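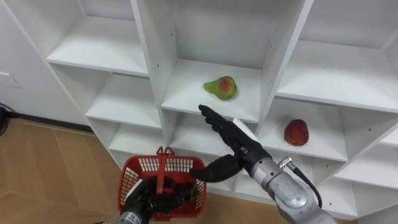 How long should a pear rest after it is picked before it is good to eat?

It depends on the variety, but most autumn pears want some weeks in a cold place and then a few days in the kitchen.

I learned this late. In the town where I grew up we had apples, and an apple you can eat under the tree. When I moved to Okthorpe I bought a house with one old pear tree behind it, and in the first year I waited for the fruit to become soft on the branch. It became soft, yes, but from the inside. I cut one open and the middle was brown like wet bread, while the skin was still firm and looked very fine.

The growers at the Bremura orchard, on the hill road out of the village, have 30 rows of pears and they pick all of them hard. Their test is simple. You take the pear in your hand and lift it until it lies sideways. If the stalk comes away from the branch easily, the pear is ready to be picked. If you must pull, you leave it and try again in some days. A ladder is only needed for the top, and there the fruit is often ready first.

After picking, the pears go to the cold store at Vestergaard, the old dairy by the station. The temperature there is kept at 2 degrees. The early kinds stay a short time, and the late ones can stay until after the new year. The orchard sells 3000 boxes in a good season, and in a bad one, when frost comes in May, they sell only at the gate.

At home I use the bottom drawer of the refrigerator. I put the pears in one layer, in a paper bag with the top left open, and I write the picking date on the bag. When I want to eat some, I take out a few and leave them in a bowl. To know if they are ready, press gently beside the stalk with your thumb. The neck softens before the rest, so if the belly is soft too, you have waited too long and should make jam.

My favourite is a pear they call Adavora in this valley. It is small and rough, with a rusty skin, and it is not pretty in a shop. Raw it tastes of very little before December. But baked for two hours in a low oven, with a glass of cider and a spoon of honey, it becomes dark red and smells of cloves, though no cloves were put in. My neighbours eat it with salted butter on rye bread. I thought this was strange and now I do the same.

The gate shop at Bremura opens again at the end of August and closes when the last box is gone. Bring your own bags.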